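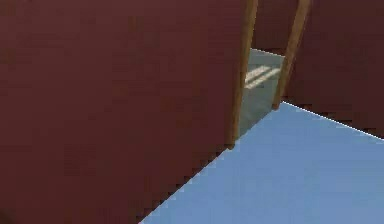

Nuwan Rathnayake says the killer is obvious by page 50, and that he only kept going because he wanted to know what happened to the dog. He wrote it across the top of the printout in green biro, then put a little arrow and "sorry!!" underneath, so I suppose I should be grateful for the exclamation marks.

March 17, 2022. Notes on draft two of the Skidthorpe book, mostly for me, but I'm leaving them in the shared notebook so everyone can argue in the margins before the next workshop.

Right, page 50. I went back and read it last night with a cup of tea and a bad temper, and he's got a point. Page 50 is where Marian offers to drive Inspector Cuadros back to Drerkham and mentions, all breezy, that the coast road floods at the spring tides. I thought I was being so clever with that! It was meant to be local colour. But she's the only person in the whole book so far who knows anything about tides, and the body was found below the tide line, and I've given her a full paragraph of dialogue about it when everyone else gets a line and a half. Any reader who has ever picked up a crime novel is going to put a pencil mark next to her.

Things I tried this morning:

Cutting the tide line completely. No good. Cuadros needs the information for the harbour chapter and if he doesn't get it from Marian he has to look it up, and I've already got him looking up the bus times and the bell-ringing rota. The man can't spend the entire investigation reading noticeboards.

Giving the line to the vicar. Better, and quite funny, but then the vicar looks guilty as sin and I've no use for him after chapter 10.

Splitting it up. This is the one I'm keeping for now. The landlord grumbles about the road flooding (he grumbles about everything so it slides past), the boy at the chip shop has a tide table in his back pocket for fishing, and Marian just says "we ought to get going" and looks at her watch. It's so much less, and I think it still works on a second read. When you know it's her, the watch is horrible. I got a bit of a shiver typing it, which I'm taking as a good sign, though I'd also left the window open.

The other big problem is length. Draft two came out at 470 pages and I told everybody, loudly, that I was aiming for 400. I know where most of the fat is. There's the whole business with the auction house, which I love and which does nothing. There's Cuadros's sister ringing up every other chapter to ask if he's eating. And there's the Dutora, oh dear, the Dutora. For those who missed last time, that's the wreck out past the point, the one the village children all have stories about. I've written the sinking as a chapter of its own, set years before, with storm and lanterns and a captain who shouts. It's the best bit of writing in there (I think so anyway) and it stops the book stone dead just when Cuadros has found the second key.

Tried reading straight from the key to the harbour with the wreck chapter lifted out, and it fairly gallops. I was cross about that. So the plan is to boil the wreck down to the story the landlord tells in the bar, a page or so, and keep the shouting captain in a folder for something else. If anyone wants to fight for him, please do it in pencil, I'm feeling fragile.

Now the dog. I hadn't given the dog a thought since chapter four! It belongs to the dead man, it's tied up outside the post office when Cuadros arrives, and then I forgot it existed. Poor thing's been there for the rest of the book. I could just take it out, but Nuwan's note has made me wonder if it's the missing piece in the middle. Someone must have tied it up. It barks at strangers, we're told so by the postmistress, so whoever walked it down there was somebody it knew, and Marian has said more than once that she hardly ever spoke to the man. That's a much nicer clue than the tides. It's sitting in plain sight from the first morning and it isn't knowledge, it's just a quiet dog.

Which means I need to go back and make sure that:
the postmistress mentions the barking early, and for a different reason (she could be complaining about the parcels van)
the dog does bark at Cuadros, properly, teeth and all
somebody takes it home. I think he does. His sister will have something to say about it, so perhaps she earns one of her phone calls after all.

Still stuck on the title. "Slack Water" sounds like a plumbing complaint. "The Skidthorpe Tide" gives the game away again, and now that I'm hiding the tides I can't very well put one on the cover. Suggestions on the back page please, and no puns on "dog".

For next time I'll bring the new page 50, both sides of it, and the harbour chapter with the wreck gone. Haven't touched the ending yet. Cuadros is still standing on the slipway in the wrong shoes and I still don't know who drives him home.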